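3.2 Coding of textbook passages

The corpus consists of 823 passages on federal relief and public works programs, drawn from high school history textbooks adopted by the Cetmont and Stornard districts. A passage was defined as a continuous block of text under a single heading. Captions, review questions and teacher notes were left out, as their wording often came from separate publishers and could not be dated with confidence.

Each passage was assigned one of three frames. The "rescue" frame presents federal action as the main cause of economic recovery. The "expansion" frame presents the same action chiefly as a growth in executive power. The "mixed" frame was used where both accounts appeared and neither took up more than two thirds of the sentences. Two coders worked independently from the same codebook, and disagreements were settled by a third reader who had not seen the earlier codes. Passages shorter than 3 sentences were merged with the one that followed.

Edition effects were handled separately. A textbook reissued with minor changes can inflate the apparent stability of a frame, so passages that matched an earlier edition word for word were counted once and carried a reuse flag. The Stornard list contained more of these than the Cetmont list - a difference we attribute to its longer adoption cycle.

3.3 Classroom materials

Textbooks are only part of what students read. We therefore collected handouts and source packets from 13 schools, including the Shek and Eron campuses, where teachers had replaced the assigned chapter with their own readings. Materials were logged by course and grade level before scanning, and any student writing was removed.

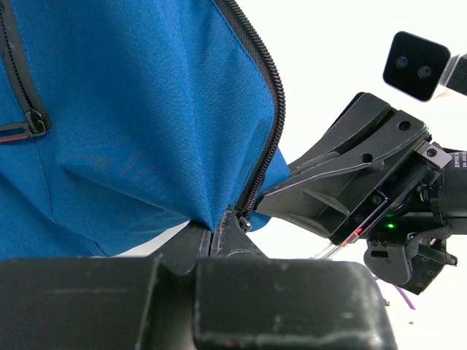 Figure 4

Handouts were coded with the same three frames, with one change to the procedure. Many of them reprinted speeches or editorials in full, and a reprinted source can not be taken as the view of the teacher who assigned it. For these items we coded only the introduction and the discussion prompts. Items with neither were kept in the corpus but excluded from the frame counts reported in Section 4. Handouts longer than 800 words were split at their internal headings, following the rule used for textbooks.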